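The Newsletter From Our Building

When I moved to this country I did not know any of my neighbors for 2 years. I said good morning in the elevator and they said good morning, and this was all our relation. Then in May somebody pushed a folded paper under my door. It was the newsletter of the building, four pages, printed in black and white, and I read it from the first word to the last while my tea became cold.

I want to write about it because I think small newsletters are a very good teacher for a person who learns a language as an adult. I studied English from textbooks at home and the people in those books were always at the airport or at the doctor. In our newsletter, Róisín Keogh from the third floor was angry about bicycles. She wrote "I am at my wits' end," and I had to look for this expression in the dictionary. I have used it since then maybe too often. My wife asked me to stop.

The editor is Eoin Gallagher. He makes everything alone on an old computer, and he told me that he prints it at the copy shop on Keane Street, where they give him a small discount. I asked him if I could write something. He said yes before I finished the question, so I understood that he does not receive many offers. 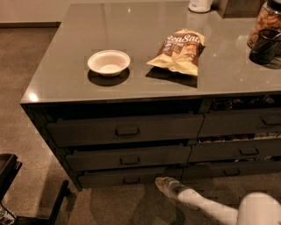 Vol. 12, No. 2

My first article was on how to make pickled turnips. I worked on it for three evenings. Eoin asked for 600 words and I sent him much more, and he cut it with a red pen, on paper, and put it back under my door. At first I was a little hurt. Then I read his version out loud and it was better in each place except one, where he took out the sentence about my grandmother. I asked for that sentence to come back and he agreed.

After it was printed, a man I had never met stopped me near the mailboxes. His name is Siamak Kordestani and he wanted to discuss the amount of salt. His mother uses less than mine! We stood there until the light in the hall went off by itself, and we waved our arms to make it come on again, and continued.

Now I write in every issue. I make mistakes with "the" and "a," and Eoin repairs most of them, but he leaves some because he says they sound like me. I am not sure if I should thank him for this.

The next article will be about the old movie theater on our street, which closed before I came. Mrs. Keogh has promised to lend me her photographs, if I bring my bicycle inside.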